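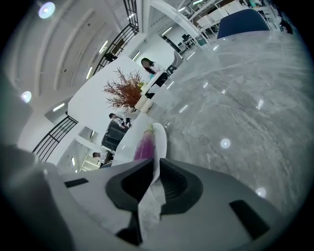

Prometi há semanas escrever as regras que usamos nas recolhas com a garra de mão e fui adiando. Hoje faltou-me a desculpa, a reunião das três foi cancelada. Vai assim, sem revisão, depois corrijo (ou não).

Contexto rápido para quem chega de novo: andamos a gravar demonstrações para tarefas de mesa. Arrumar, limpar, passar objectos de um lado para o outro. O lote de janeiro tem 338 episódios aceites, o total deviam ser 1000 até maio. Gravámos bastante mais do que aceitámos e quase tudo o que foi para o lixo foi por asneira nossa, coisas de procedimento. Daí as regras.

Primeira. Objectos moles contam como tarefa à parte. Lenço de papel, guardanapo, pano. Não misturar com os rígidos na mesma etiqueta. A Hanna Lis insistiu nisto desde o princípio e eu achei exagero – tinha ela razão. Um lenço amarrotado nunca cai duas vezes da mesma maneira, e quem anota tem de saber disso antes de abrir o ficheiro. Na folha escreve-se "mole" e pronto. Nada de "papel/outro".

Segunda. Pinça de pano ou papel faz-se pelo meio ou por um canto, e escreve-se qual. Parece picuinhice. Não é, passei dois dias a separar isto à mão.

Terceira, as superfícies. Pedra polida reflecte as luzes do tecto todas. Uma mesa de mármore com veios é bonita e é um pesadelo para quem faz o seguimento visual. Não digo para evitar, até convém ter mesas difíceis no conjunto, mas tem de vir assinalado: "superfície reflectora, sim". O Ruben Goossens queria proibir. Votámos, perdeu.

Quarta: pessoas no fundo. Esta é a que me tira o sono. Gravamos em escritórios, com gente a trabalhar, e uma lente larga apanha tudo, até quem está do outro lado da sala. Então:

– avisar quem lá está antes de começar, em voz alta, não por email
– folha de consentimento assinada no proprio dia
– quem disser que não, não aparece, muda-se a mesa ou muda-se a hora
– ecrãs de computador virados ou desligados se der para ler alguma coisa

Não há "depois desfoca-se". Desfocar depois é trabalho que fica sempre para alguém que não estava lá e não sabe quem assinou. Se falta uma assinatura, o episódio não entra. Já deitámos fora uma tarde inteira por causa disto, doeu, e deitava outra vez.

Quinta. Os objectos de comida (as beringelas, os pimentos, o que for) ficam na caixa deles. Verdadeiros ou de plástico, anotar qual, porque o peso muda tudo na força dos dedos. E não se come o material!! Houve uma pêra em dezembro. Adiante.

Sexta, loiça. Pratos deitados ou em pé, as duas coisas valem, mas um prato em pé perto da beira não. Mínimo um palmo até à beira da mesa. O palmo é o meu, está marcado a fita na régua da sala de reuniões.

Sétima. Antes de cada bloco: dedos limpos, lente limpa, abrir e fechar a garra cinco vezes em vazio. Se raspar, pára. Não se grava "só mais um". O Bogumił Brzozowska fez um cartãozinho com isto e pendurou-o no saco do equipamento, o episódio 174 foi o último que perdemos por lente suja. Coincidencia ou não, o cartão fica.

Ainda não tenho regra para os falhanços. Se a pessoa deixa cair o objecto e apanha outra vez, guarda-se ou corta-se? No Tikbridge guardam tudo e marcam a queda. Nós cortávamos. A Lena Wilczyńska acha que estamos a deitar fora a parte mais útil, que é a recuperação, e estou quase convencido. Quase. O problema é que as pessoas, quando sabem que a queda conta, começam a deixar cair de propósito e nota-se logo, fica teatral.

Também em aberto: quanto mexer na mesa entre episódios. Eu mudo um objecto de cada vez. Há quem despeje tudo e recomece do zero. Se alguém fez contas a isto a sério, mande, leio tudo.

Falta a parte dos nomes dos ficheiros mas essa merece um post sozinho, e uma pessoa com mais paciência do que eu. Vou ver se ainda apanho o comboio das seis e dez.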